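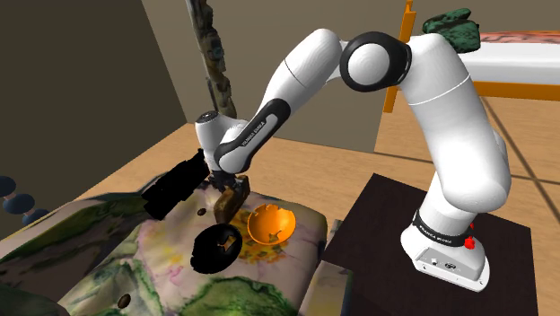 Figura 3. Brazo Franka Emika sobre plataforma oscura, junto a la mesa con superficie estampada (entorno simulado).

4. Organización de la información de reparación en talleres independientes

4.1. Procedencia del corpus

El análisis se apoya en los manuales de servicio y en las órdenes de trabajo cedidos por dos talleres, Trallia y Zirkia, dedicados ambos a la reparación general de turismos y furgonetas ligeras. Trallia conserva en papel casi toda su documentación anterior al año 2000 y la consulta todavía con regularidad, sobre todo para vehículos con carburador y encendido mecánico. Zirkia trabaja con copias digitales de procedencia desigual: algunas son escaneos completos, otras son capítulos sueltos guardados por los propios mecánicos en carpetas con nombres poco informativos.

De las órdenes de trabajo se extrajeron 602 intervenciones en las que el mecánico había anotado qué documento consultó antes o durante la reparación. Se descartaron las revisiones periódicas sin incidencias, en las que la consulta se limitaba a la capacidad de aceite o a la presión de los neumáticos. El corte del corpus se fijó el 16 de junio de 2023 (2023-06-16 en los registros) y no se incorporaron intervenciones posteriores, aunque Zirkia siguió enviando órdenes hasta noviembre.

Los manuales se clasificaron según la taxonomía de Arabzadeh, que distingue entre procedimiento, especificación, diagnóstico y despiece. Fue necesario añadir una quinta categoría para los esquemas eléctricos. En la taxonomía original quedan repartidos entre diagnóstico y despiece, y en la práctica los mecánicos los buscan como un bloque aparte, con frecuencia impresos y clavados junto al elevador.

4.2. Qué se busca y cómo se busca

La consulta más habitual en los dos talleres es la de pares de apriete. Culata, bielas, bujes de rueda y pinzas de freno concentran la mayor parte de las anotaciones. Se trata de búsquedas breves, en las que el mecánico ya conoce el procedimiento y necesita un solo valor, a menudo con el ángulo de apriete adicional. En los manuales impresos ese valor suele aparecer dos veces, una en el texto del procedimiento y otra en una tabla al comienzo del capítulo. En 54 casos las dos cifras no coincidían, bien por una errata, bien porque la tabla correspondía a una variante de motor distinta de la descrita en el texto.

La forma de resolver esas discrepancias difiere entre los talleres. En Trallia prevalece la tabla, por costumbre del jefe de taller, salvo que exista una corrección a lápiz en el margen. En Zirkia se contrasta con una segunda fuente y, si tampoco así se aclara, se llama al recambista. Ninguno de los dos procedimientos está escrito, y los aprendices los adquieren mirando a los demás.

Las consultas de diagnóstico son menos frecuentes y bastante más largas. El mecánico parte de un síntoma (ralentí inestable, pérdida de refrigerante sin fuga aparente, testigo de airbag intermitente) y recorre el árbol de comprobaciones del manual, que rara vez completa. Lo normal es que abandone el árbol en la tercera o cuarta comprobación, cuando reconoce la avería por experiencia previa. Kiani ha defendido que los árboles deberían ordenarse por coste de la comprobación y no por subsistema, y nuestras anotaciones son compatibles con esa idea: las pruebas que exigen desmontar el colector o bajar el depósito se saltan casi siempre en la primera pasada.

Los despieces plantean otro problema. Muchos manuales muestran el conjunto en perspectiva con llamadas numeradas, pero el orden de los números no guarda relación con el orden de desmontaje. En el caso de la columna de dirección y del cuadro de instrumentos esto provocó consultas repetidas al mismo plano dentro de una sola intervención, hasta nueve en una sustitución de motor de calefacción. El mecánico iba y venía del banco al puesto de trabajo para comprobar qué clip quedaba detrás de cada panel.

4.3. Anotaciones marginales

Una parte del conocimiento útil no está en el texto impreso. Los ejemplares de Trallia contienen anotaciones de varias manos: medidas de llave, tornillos que conviene sustituir siempre, advertencias sobre conectores frágiles, referencias de juntas alternativas. Sepehr Kiani, que transcribió las anotaciones de los tomos de suspensión y frenos, propuso separarlas en dos grupos. El primero reúne las que corrigen el manual —un valor equivocado, un paso omitido— y el segundo las que lo completan con información que el fabricante no tenía intención de dar, como el uso de una herramienta casera para comprimir un muelle de retorno.

Las anotaciones del primer grupo se incorporaron al corpus como variantes del texto. Las del segundo se guardaron con una etiqueta propia y sin validar. Algunas describen prácticas que un manual oficial no aceptaría, por ejemplo la reutilización de tornillos de estiramiento en piezas de poca carga, y no corresponde a este trabajo pronunciarse sobre ellas.

4.4. Digitalización e indexado

El material en papel se escaneó por tomos, con un total de alrededor de 2000 páginas. El reconocimiento de texto funcionó bien en los procedimientos y mal en las tablas, donde las líneas de separación finas se confundían con el dígito uno. Todas las tablas de especificaciones se revisaron a mano. Las páginas manchadas de grasa, concentradas en los capítulos de embrague y distribución, se volvieron a escanear con mayor contraste, y en algunas hubo que recurrir a un segundo ejemplar.

El índice se construyó con Stotach, configurado para aceptar tanto el nombre técnico de la pieza como los nombres usados en el taller. La lista de equivalencias la redactaron los propios mecánicos. «Rótula», «silentblock» y «bieleta» apenas dieron problemas; «copela» y «soporte de amortiguador» designaban piezas distintas en cada taller y se mantuvieron separadas, con una referencia cruzada. Las abreviaturas de los fabricantes se dejaron sin desarrollar cuando figuraban así en los esquemas eléctricos, de modo que el término buscado coincidiera con lo impreso en la página.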